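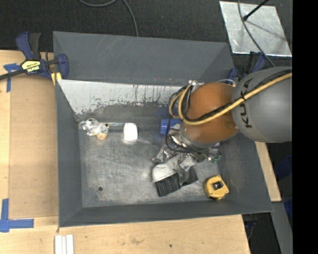 Cleaning and storing brushes

Most shop and kitchen brushes fail at the base of the bristles. Dust, grease and old soap pack in where the tufts enter the head, hold moisture there, and push the bristles outward until the edge no longer sweeps clean.

Dry debris comes out first. Tap the head against the inside of a trash can, then draw a wide-toothed comb through the bristles from base to tip. Do not comb sideways. Hair and thread wound around the tufts should be cut with a seam ripper and lifted out with tweezers.

For nylon or other synthetic bristles, mix 2 tablespoons of dish soap into 32 ounces of warm water. Soak the bristles only, with the handle above the water line, for 16 minutes. Work the tufts with gloved fingers and rinse under a running tap until the water is clear. Water hotter than the hand can stand will set a permanent bend in thin nylon.

Natural bristles get the same mix but no soak. Dip, work and rinse, then repeat if needed. Long soaking swells a wood block and loosens the staples.

Oily brushes from the garage need a degreaser before the soap. Wipe the bristles with a rag dampened with mineral spirits, outdoors, and lay the rag flat on concrete to dry before it goes in the trash. Keep these brushes apart from anything used near food — a band of colored tape on the handle is enough.

Shake out the water and dry the brush bristles down, or on its side on a wire rack. A brush stood on its handle drains into the head. Allow a full day in summer and two in December, when the basement sits at 40 degrees and little dries overnight.

Bent synthetic bristles can often be straightened. Wrap the damp head tightly in brown paper, tie it with string and leave it until dry.

Hang brushes by the handle, clear of the wall. Replace any brush that sheds in use or has a cracked head. Wire brushes that drop strands should never be used on a grill.

Catríona Daly, revised Thu 31 July

Contact | © Wurow Home Notes | Back to top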